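Data card for the Drikgate waste audit, second release. The first release used different category codes and should not be merged with this one.

## Contents

- `bags.csv` – one row per bag collected
- `items.csv` – weights by category within each bag
- `codes.csv` – category codes and their long names
- `rooms.csv` – room type, floor covering, cleaning schedule

The audit ran through June in two office buildings, Thammasiri and Prurnberg. Bags were collected at the end of the evening cleaning round, tagged by room, and sorted the next morning on a bench scale. The release holds 300 bags from 49 rooms.

## Weights

All weights are in grams, net of the liner. The scale reads to the nearest gram, so single light items are often recorded as 0. Treat a 0 as "present, below resolution". A category that was absent from a bag has no row in `items.csv`. 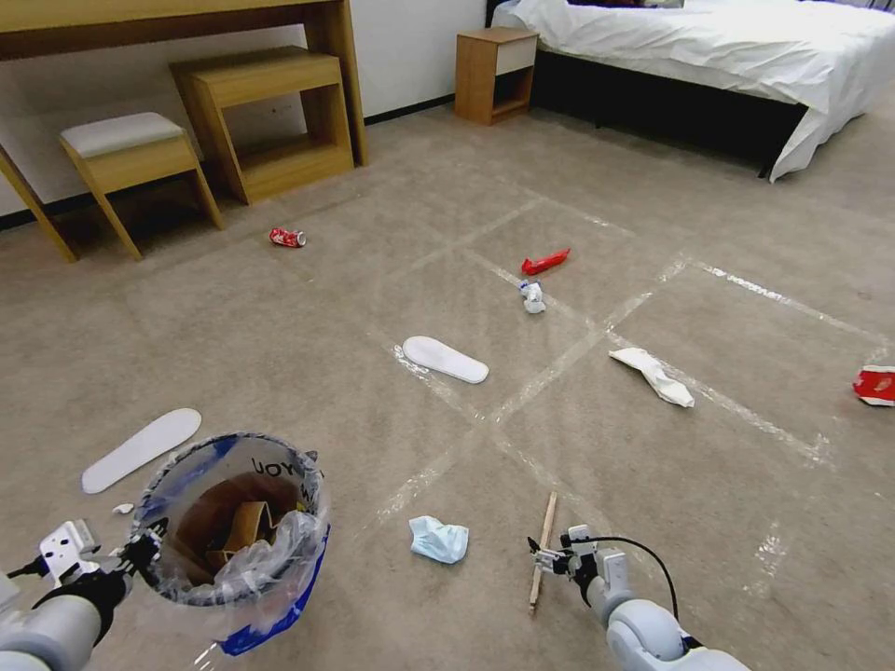 Liquids were drained before weighing and are not included in any total. Bags that leaked in transit carry `leak = 1`. Their paper weights run high and we drop them from our own summaries.

## Category codes

| code | name | note |
|------|------|------|
| PC | paper and card | includes cup sleeves |
| PF | plastic film | liners excluded |
| PR | rigid plastic | lids counted here |
| TX | textile and footwear | |
| HY | masks, tissues, wipes | sorted with gloves |
| WD | wood | stirrers, chopsticks |
| XX | residual | anything else |

Mixed items go to the heavier material. Charoen Ratanaporn and Usa Yimyam coded every bag separately, and Khoa Lại settled the disagreements. Both original codes are kept in `code_a` and `code_b`.

## Known problems

- Prurnberg changed its cleaning hours partway through. Later bags there cover a longer interval – use `hours_open` to normalize.
- Bags under 30 g were not sorted. They appear in `bags.csv` only.
- `room_id` 90 was split by a partition and should be read as two rooms.

Corrections go to Chaiwat Suwannarat, with the bag tag in the subject line.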